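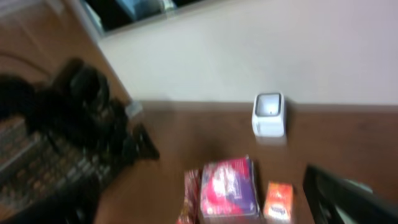 Vemlow Desk Cube

Small white container for the back of the desk, where things go to be forgotten

Made by Drulletti. Sold singly.

The Vemlow is a small box with ambitions to match. It is white, it is more or less a cube, and the corners are rounded so that reaching past it for the phone at 7 in the morning doesn't cost you any skin. A dark gray rim runs around the top face. We asked for the rim to be left off the first batch and were talked out of it, and we now concede that it looks better.

It is meant to live up against the wall, in that strip of desk behind the keyboard that you have been calling "free space" while filling it with cables. The Vemlow will not sort out the cables. We sell a separate tray for that (see Wuisan, under Desk and Floor), and people who buy the tray tend to come back for a second one.

What goes in it

Paper clips, spare keys, memory cards, the foreign coins you're saving for a trip, wrapped candy. A customer wrote in to ask whether it would hold a stapler. It will hold a very short stapler.

What doesn't

Pens. They stick out of it at an angle and the whole thing looks like a failed flower arrangement. Soup has also been asked about. Please don't.

Details

Color: white, dark gray rim
Finish: matte, wipes clean with a damp cloth
Feet: 3, rubber, already attached
Weight: around 14 ounces empty
Assembly: none, though a leaflet is included anyway
Dishwasher: no

Three feet was a decision. A box on three feet doesn't rock, even on the kind of old wooden desk that has been through several moves and one flood. If yours does rock, a foot has come off and is probably still in the carton. Write to us if it isn't and we'll mail you another.

Color notes

White only for now. A brown version, Kundadora, was sold for one season and looked fine in the catalog. On brown desks it more or less vanished, and we had returns from people who reported it missing and then found it. Remaining Kundadora stock is on the clearance page, where it is also hard to find.

Ordering

In stock. Orders placed before noon leave the same day. Buy 20 or more for an office and the shipping is on us, along with our sympathy for whoever has to hand them out.

Returns accepted within 20 days, emptied first. We have sold 4,000 of these and have so far mailed back two house keys, a baby tooth and a great deal of candy.

Goes with: Wuisan cable tray, Wuisan tray liner, replacement feet (set of 3)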